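Bin night at robotics club

We finally have a Sunday where the whole club showed up, and I have so much to say about it that I skipped dinner to start typing.

Quick catch-up if you missed the March post. We're a student club, we meet in the back half of Werkport, and this term's project is bin picking: blocks go in a bin, the arm takes them out, the arm puts them back. Sounds like something a toddler can do. I have new respect for toddlers!

Sawsan Najjar wrote most of the grasp code and she's the reason we got anywhere this term. Her first version picked a block by its center and went straight down with the gripper open the same way every time. Great for a block that happened to line up, terrible for everything else. The new one works out which way the bar is pointing and turns the wrist to match before it comes down.
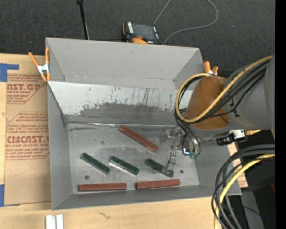 Red and green bars was Nabil's idea, and I argued against it for a week (I wanted all one color, to keep things simple). I was wrong. Having two colors means we can ask for "a green one" and see right away if the vision side is confused or if it's the grasp that's off. Before that we were blaming each other in circles.

The hard cases are bars up against a wall of the bin. The fingers need room on both sides, and next to a wall there's room on one. Manee Bunnag suggested nudging the bar away from the wall first, then picking it up like normal. We tried it with one finger, very slowly, everybody leaning in – and it slid over like it was on ice. People yelled. I yelled.

We're logging every attempt now. The goal is 3,000 picks before the end of term, and on a good evening we can do up to 200, so please come by even if you only have an hour to spare. Resetting the bin is easy and you get to name your run. Current favorite is Zoso, which was Marwan's, and which crashed after 18 picks with an error message none of us had seen before. He has it saved.

Still on my list: a better way to sort the logs, the slow homing move, and getting Eirlys to show me how she tuned the gripper force, because mine keeps squeezing way too hard. If you want in, we start at 6 and someone usually brings chips.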